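Questions I get asked a lot

Do you have a shop I can visit?

Sort of! It's a polytunnel and a shed up the lane at Kurkcombe, and you're welcome to come and poke about, but send me a message first or you may find the gate locked and me at the dentist. Mornings are best. After 12 I'm usually packing parcels and I'm poor company.

What do you grow?

Pot plants for windowsills, mostly flowering ones. I started with pelargoniums in 2000 and they're still what I know best, but there are begonias, primulas and a few succulents too. The two I sell most of are Falletti, a small pink that flowers its head off, and Arnaud, which is a deeper red and a bit leggy if you don't pinch it out. I name my own seedlings, so you won't find either of those in the garden centre.

How do the plants get to me?

In a box, upright, with a paper collar round the pot and a lot of shredded card. I post early in the week so nothing sits in a depot over the weekend. They look sulky when they come out. Give them a drink, put them somewhere bright but out of full sun, and leave them alone for a few days. Please don't repot on day one (I know, I know, you've bought a lovely pot specially).

My leaves have gone yellow. Have I killed it?

Probably not. One or two yellow leaves at the bottom after a journey is just the plant having a strop, pick them off. If it's yellow all over and the compost feels soggy, you're being too kind with the watering can. Let it dry right out and then water only when the pot feels light. If the leaves are yellow and the compost is bone dry, well, you know what to do.
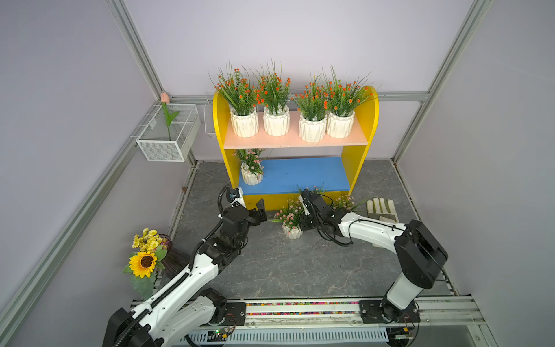 What compost should I use?

I use Grerkura with a good handful of grit mixed in. Any peat-free multipurpose will do if you open it up a bit - perlite works, so does coarse sand from a builder's merchant as long as it's washed. I don't bother with feed for the first six weeks, then it's tomato food at half strength every other watering until September.

Can I keep them outside?

From June to the end of September, yes, and they'll love it. Bring them in before the first frost and cut them back by a third. I forgot to do this one year with a whole bench of Arnaud and I still don't like talking about it.

Are they safe for cats?

Pelargoniums aren't, no, and nor are begonias. Ask me before you order if you've got a nibbler and I'll point you to something else.

Do you do bigger orders, weddings and so on?

I do, up to 100 plants, but I need a good three months' warning because I grow them on specially. Anything more than that I pass to Ismail Benjelloun, who has proper glass and a van. He's lovely and he knows far more about timing flowers than I ever will.

Why is such-and-such sold out again?

It's just me potting, and there's only so much bench. The tunnel holds 1152 small pots when it's crammed to the door, and that's everything, cuttings and stock plants and all. If you email me the name of the one you're after I'll put you on the list and write when there's a batch ready. It might be a while with the scented ones, they root when they feel like it.

Can I return a plant?

If it turns up broken or dead, send me a photo within two days and I'll replace it or refund you, whichever you like. I don't want it back, poor thing. Put it on the compost heap. If you've simply gone off it, give it to a neighbour!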